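Notes on table linen, revised June. These cover woven cotton and cotton-blend cloths used every day. Damask, lace and anything with metallic thread need separate treatment and are left out.

## Measuring for a cloth

Measure the table top, not the old cloth. Old cloths have shrunk, usually more in length than in width, and copying one gives a new cloth that is short before it has been washed.

- Everyday drop: 15 to 20 cm on each side.
- Side used for sitting and working: keep to the lower figure, or the hem ends up in the lap.
- Table against a wall or a screen: the back drop can be reduced to 5 cm.
- Shrinkage allowance on unwashed cotton: 5 per cent in length, 3 per cent in width.
- Hem allowance: 4 cm per edge for a double-turned 2 cm hem.

For a table top 140 cm long with an 18 cm drop at both ends, the finished length is 176 cm. Add 8 cm for hems and 9 cm for shrinkage and buy 193 cm. Shops cut to the nearest 10 cm, so ask for two metres and keep the strip for patches.

## Checks and gingham

Gingham is woven with dyed yarn, so both faces look the same and the cloth can be turned over when one side is stained. Printed check has a paler back and can't be. Test at the cut edge before buying: pull out one thread. A dyed yarn is one colour along its whole length. A printed one changes colour every centimetre or so.

A check also gives a free straight line. Cut along the edge of a row of squares and turn the hem on the next row. If the rows drift away from the selvedge, the fabric has been rolled off grain; pull it diagonally between two people while damp, then dry it flat.

Yellow is the least troublesome colour for daily use. Tea and turmeric marks show less on it than on blue or red, and faded yellow looks much like new yellow. It does show ink badly.
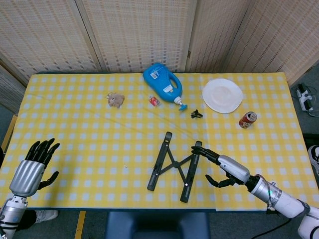
Weight matters more than colour for how a cloth sits. Under 120 grams per square metre it slides and rucks whenever something is pushed across it. Between 160 and 220 it stays put under its own weight. Over 250 it is slow to dry and hard to press at home. Most shops don't print the weight on the bolt, but the supplier's sheet has it and the counter can look it up.

## Stopping a cloth from moving

In order of cost:

1. Wash the cloth twice before use. New cotton carries a finish that makes it slippery.
2. Put a thin felt or brushed cotton underlay beneath it, cut 2 cm smaller than the top on all sides.
3. Use spring clips at the corners. The Brusotton clip opens to 38 mm and does not mark a waxed edge. Cheaper steel clips do, so fold a scrap of cloth under the jaw.
4. Sew weights into the corners. A flat curtain weight in a small pocket is enough. Take them out before washing.

Rubber mesh of the sort sold for drawers is not recommended on varnish. Left for a warm month, it can stick and lift the surface. Ville Oksanen lost the finish on a birch table this way and had to take it back to bare wood.

## Creases

Diagonal creases come from folding a cloth for storage when it is not square, or from lifting it off the line by one corner. Lengthways creases come from the cupboard shelf. Both set harder if the cloth is put away slightly damp.

To remove them without taking the cloth off the table:

- Clear the area and put a folded towel under the crease.
- Mist with plain water until the cotton feels cool, not soaked.
- Press with a medium iron along the thread, never across the diagonal.
- Leave for ten minutes before putting anything on it.

Don't do this over a waxed or shellac surface. Heat passes through the towel and leaves a white bloom.

For storage, roll on a cardboard tube. If there is no room for a tube, fold in thirds one time and in quarters the next so that the same line is not pressed every time.

## Using the table for work as well as meals

A cloth protects against scratches but not against point loads or heat. Anything with narrow feet or legs should stand on a flat board if it is going to stay in one place for days, otherwise the weave prints into soft wood. A piece of 3 mm hardboard, smooth side up, will do. Sand its edges and corners.

Metal parts with sharp notches catch threads when dragged. Lift and set down. If a thread has been pulled into a loop, don't cut it: work it back with a blunt needle, a little on each side, until the loop has gone into the weave.
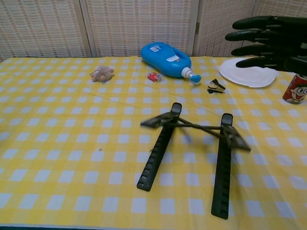 ## Washing

Shake out of doors first. Crumbs left in the cloth hold grease against it.

| Mark | Treat with | Wash |
|---|---|---|
| Tea, coffee | Cold water, then soap | 40 °C |
| Candle wax | Chill, scrape, iron between paper | 60 °C |
| Oil, butter | Washing-up liquid, 20 minutes | 60 °C |
| Ballpoint | Surgical spirit on a pad, from the back | 40 °C |
| Egg | Cold water only | 30 °C |

Laaksonen soap flakes dissolve poorly below 40 °C and leave grey specks in pale squares. Mix them to a paste in hot water and let it cool before adding. Clutora liquid works cold but foams too much in a front loader; use 64 ml for a full drum and no more.

Fabric softener makes cotton less absorbent and puts back the slipperiness removed by the first two washes. Leave it out.

## Hems and repairs

Set the machine to a 3 mm stitch. Use polyester thread in the lighter of the two colours. Mitre the corners on anything over 160 grams per square metre, as four layers turned twice will not pass under most domestic feet.

Small burns and holes: cut a patch from the spare strip, match the check, tack, and stitch along the edges of the squares. Wash the strip with the cloth each time, so the patch has faded to the same shade when it is wanted.

Justel iron-on tape holds for a season at most on a cloth washed weekly. Suitable for a hem that has come down an hour before a meal. Unpick the residue with a warm iron and brown paper before sewing properly.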